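On Keeping a Household Inventory

Readers of this blog will be aware that I moved from Bokport to Nyamweya in August. The move required a complete list of household goods for the insurer, and I wish to record how that list was prepared.

The first draft held 419 entries. It was arranged by room, an arrangement I do not recommend, as many articles belong to no room in particular. The second draft was arranged by value and proved far easier to check. Articles worth less than 20 dollars were grouped under a single heading - kitchen utensils, hand tools, stationery and the like.

Receipts were kept where they existed. Where they did not, I wrote down the month of purchase as best I could recall it, and the insurer accepted this without objection. The excess on the policy is 1,000 dollars.

A printed copy is now held at my sister's house in Drirham. I intend to revise the list each spring and to remove anything sold or given away.

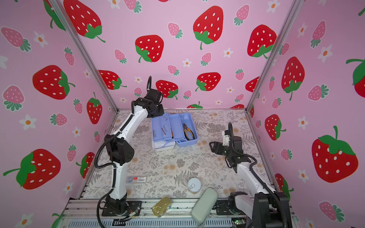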